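Does a tidy desk help you think?

Grown-ups love to say that a messy desk means a messy mind. Maybe. It gets repeated a lot, and the people repeating it usually want you to clean something up.

Think about what a desk is for. You need a flat spot for your work and room to move your elbows. A closed laptop, a bottle of tea, a can and a mug with a lid can all share a big white desk and still leave plenty of space. Is that messy? Kátia Tavares, who teaches Grade 5 in Gorkdale, would say yes. I'm not so sure.

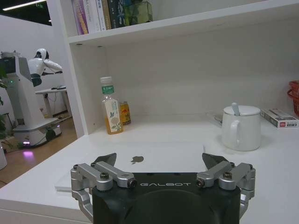

Where should a drink go on a desk?

Put it toward the back, well away from your elbow and from anything that plugs in. A lid helps with small bumps – but don't trust it too much. Lids can pop off.

As for tidying, be suspicious of anyone selling you a colour-coded box for every pencil. Try your own test. Do your homework at a cleared desk for three days, then at your usual one for three more. Which felt easier? Your answer might not match your friend's.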